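Teaching a planner to change its mind

Manju Gautam has a habit of opening her laptop before she sits down. When I meet her she already has a plot on the screen, a tangle of colored lines that she can't wait to explain.

"Each line is a path the arm thought about," she says. "Most of them are bad! But look how fast it throws the bad ones out."

Gautam leads the motion planning work on Peden, a piece of software that sits between a robot's perception code and its joint controllers. She started it with Nisha Rajput, who writes the perception side, a package they call Ilia. Five people work on the two projects now, and the code is shared between them more than it used to be.

The old setup was simple. Ilia looked at the table, produced a list of objects with poses, and handed it over. Peden took the list as fact and planned one complete motion from start to finish.

"It was a letter in the mail," Rajput says. "I sent it and that was the end of my part. If my estimate got better half a second later, too bad, the arm was already on its way."

What they have built since is closer to a phone call. Ilia keeps sending estimates while the arm moves, each with a measure of how sure it is, and Peden is free to replan the last stretch of the approach. I asked if that made the arm jittery. Gautam laughed and pulled up another plot.

"Oh, it was terrible. It shook like a wet dog. Every new estimate was a tiny bit different, so it kept correcting itself for nothing." The fix was a rule that a new plan has to beat the current one by a set margin before it can take over. She tuned that margin on 3,242 recorded approaches, then spent most of last December finding out which of those recordings had bad timestamps. (There were 230 of them, and she can still tell you what caused most of them.)

Cookware is the current obsession. Glass lids are hard on depth sensing, and Rajput gets visibly happy talking about them. "The depth can go straight through the glass and tell you about the inside of the pan. So I stopped asking for the surface. I look for the rim and the knob, and fit a lid to those."

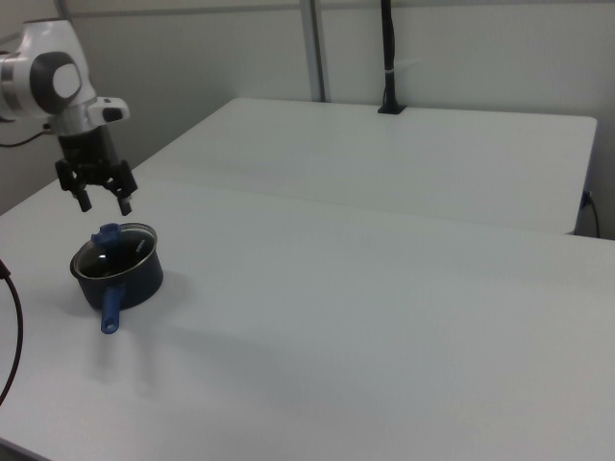
The open gripper above a lidded saucepan with a blue knob and handle.

Next on the list is a better replay tool, so that a strange motion can be stepped through with both programs' logs side by side. Gautam has a rough version running already. She turned the laptop toward me and started scrubbing through it, and Rajput leaned in to point at a spike in the confidence trace that she wanted to look at again after lunch.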